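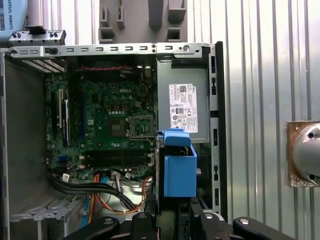 Safety notes from a visit to the Gritberg dismantling hall

I went to Gritberg in November with Lakshmi Chettiar, who wrote most of our own cell rules at Palaniappan. They take apart old office computers there with robot arms. We wanted to see how their working rules hold up on the floor.

The job on when we arrived was a Dell tower, side panel off, held in black clamps along one edge. The processor socket and memory slots were empty. The power supply and the blue plastic drive bracket were still in.

Their rule sheet runs to 5 pages. Points we copied down:

No case goes into cell 53 until it has been unplugged and logged at the bench.
Clamps are checked by hand before the arm is enabled, and again after any change of case type.
Loose cables are moved clear of the gripper's path. If they can't be, the job goes back to a person.
Power supplies come out whole and are never opened in the cell.
Anyone reaching in takes the key with them – no exceptions for quick jobs.

Lakshmi asked about near misses. They had 218 entries in the log, 154 of them to do with snagged cables. Grundari, who supply the clamps, get a copy each month.

We don't have a cable rule. Lakshmi is drafting one for the Mistico line.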